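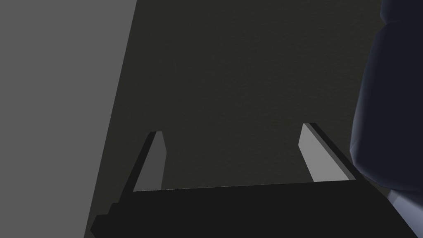
PARA DIVULGAÇÃO IMEDIATA

Oficina Molisley abre ao público o braço Clasilska: pinça de dois dedos, custo total de 562 euros, ficheiros livres

A oficina partilhada Molisley mostra na quinta-feira, às 18h30, o Clasilska. Braço robótico de bancada, feito por sócios, à noite e aos fins de semana. Entrada livre. Estacionamento na rua de trás, o pátio está com obras.

O essencial, para quem tem pouco tempo: 562 euros em material, já com a fonte de alimentação e os parafusos que se perderam pelo caminho. Não inclui as impressoras 3D, que são da oficina, nem horas de trabalho. Pinça de dois dedos, placas planas, sem articulação nas pontas. Tudo o que é desenho e código fica disponível no mesmo dia, para copiar, mudar, vender até.

O projeto começou em casa de Liam Coughlan, na mesa da cozinha, com um braço que mal levantava uma colher. Passou para a Molisley quando a mesa fez falta. Juntaram-se Constanza Alarcón (eletrónica) e Anastasia Stefanou (software e simulação). Lorcan Mac an tSaoi desenhou a base e voltou a desenhá-la 2 vezes. A segunda ficou.

Grande parte do trabalho foi feita em simulador antes de haver braço a sério. O ambiente chama-se Stesex, é da própria equipa, e tem chão de madeira, paredes lisas, loiça, o que há numa casa qualquer. Foram 2.000 tentativas simuladas de chegar a uma taça e segurá-la pela borda ou pela base. Muitas correram mal. Estão todas guardadas e vão junto com os ficheiros, as más também.

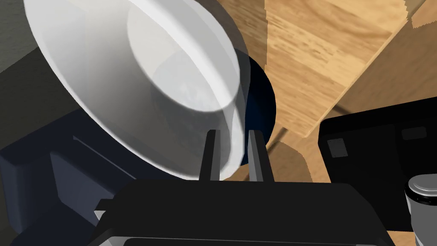
Taça branca e pinça do Clasilska no simulador Stesex.

"A taça foi ideia minha e arrependi-me na primeira semana", diz Anastasia Stefanou. "Um cubo agarra-se de qualquer maneira. Uma taça tem curva por dentro, curva por fora, e se o dedo entra com o ângulo errado ela roda e vai-se embora. Mas quem é que tem cubos em casa?"

A pinça mudou bastante por causa disso. Os dedos da primeira versão eram redondos e compridos, bonitos no ecrã, maus para loiça. Agora são chapas direitas. Imprimem-se deitadas, numa noite, sem suportes. A abertura ajusta-se no código e há um limite de força que o utilizador pode baixar mas não subir sem mexer na placa. Constanza Alarcón insistiu nesse ponto. Também refez a cablagem toda, que passava pelo cotovelo e agora vai por fora, presa com abraçadeiras. Menos elegante, troca-se em minutos. 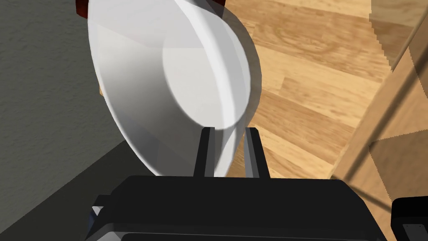
Do simulador para a bancada nem tudo passou. O atrito foi o pior: a loiça virtual é mais simpática do que a verdadeira. A equipa colou borracha fina nos dedos do protótipo físico, mediu outra vez, corrigiu os valores no Stesex e voltou a correr as tentativas. Também a folga dos servos, que no modelo não existia e na bancada era o que mais se notava. Já está no modelo, com o valor medido e uma nota a explicar como se mede.

Na quinta-feira o braço vai estar ligado durante toda a sessão. Quem quiser pode experimentar o simulador nos computadores da oficina ou levar o seu portátil, corre em máquinas modestas. Há 37 lugares sentados. Quem chegar depois fica de pé ou volta às 20h00, quando se repete a demostração.

Orla Mac Carthaigh, que coordena as atividades da Molisley, espera que apareça gente sem experiência nenhuma. "Temos sócios que entraram aqui para arranjar uma cadeira e saíram a soldar. Tragam perguntas básicas, são as que dão mais trabalho a responder e nós gostamos."

O que se publica no dia:
Desenhos da base, do braço e da pinça, em formato editável
Lista de material com preços pagos
Código de controlo e cenas do Stesex
Registo das tentativas simuladas
Instruções de montagem (rascunho, faltam fotografias do ombro)
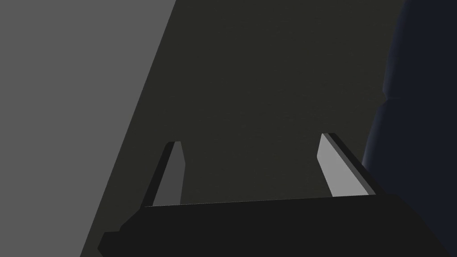 A seguir vem a segunda pinça, com dedos mais curtos, para peças pequenas. Ainda só existe no papel. A equipa procura quem tenha paciência para testes de desgaste e quem saiba traduzir as instruções, por agora só em português e com partes em inglês por rever. Escolas e outras oficinas podem pedir uma sessão a partir de maio, grupos pequenos de preferência, basta escrever para a receção com duas datas possiveis.

A Molisley fica na antiga serralharia Heffernan, segunda porta depois do portão verde. Bancadas de madeira e metal, eletrónica, impressão 3D, sala de computadores ao fundo. Sócios e não sócios, todos os dias menos segunda-feira.

Contacto para a imprensa: Orla Mac Carthaigh, na receção da oficina, durante a tarde. Entrevistas com a equipa antes da sessão, das 17h00 às 18h00, por marcação. Imagens em alta resolução a pedido.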